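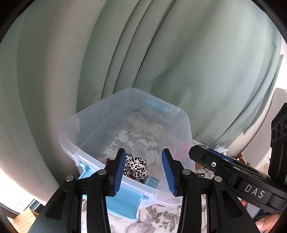 Posted by Doaa Helmy on Friday, February 19, 2021
Faith and Belief > General help

Is it a sin if I do a good thing for a bad reason?

Hello everyone. I am new on this site and English is my second language, so please excuse mistakes.

In August my neighbour in Vitcombe asked for help with her rent, and I gave her 66 pounds. I was glad to give it. But when I look into my heart, I see that I also wanted the other women in our study circle to hear of it. One of them did hear of it, and I was pleased for the whole evening. After that I felt ashamed.

My late father taught us that God looks at the intention first and the deed second. If this is so, then my gift is perhaps worth nothing, or it is even counted against me. But my neighbour paid her rent with it, and that is surely good. I have asked 3 people I trust and received 3 different replies. One told me I think too much.

I would like to know how people of different faiths understand this. Must I give again, in secret, to repair the first gift? I do not wish to argue with anybody, only to learn.

Julell
Member, 9 posts

I am a Lutheran and I can only speak from there. In our church we would say that no deed of ours is completely clean. If we wait until the heart is pure before we give, the neighbour will wait a very long time for her rent. So I would not call your gift worthless. It was mixed, as mine are also.

About giving again in secret: you may do it, and it can be a good exercise. Jesus says in the Sermon on the Mount that the left hand should not know what the right hand is doing. But I would be careful with the word "repair". If you give the second time in order to feel clean, then you are again giving partly for yourself, and you can continue like this without end. I did this for some years and became very tired from it.

What helped me was to say it plainly in prayer, one time, and then leave it there. The shame you felt is maybe not a bad sign. A person who gives only for show does not usually notice it.

I cannot tell you what your father's tradition teaches about a mixed intention. For that I would ask a teacher who knows you.

Brokanden

Your neighbour got the money, didn't she? Then it's good. People have been arguing over this for more than 1,000 years and the rent still has to be paid. Don't lose sleep.

Doaa Helmy
Original poster

Thank you both. Julell, the part about the word "repair" I have read several times, and I had not seen it in that way. I will speak with a teacher, as you suggest. Brokanden, my sister says the same as you.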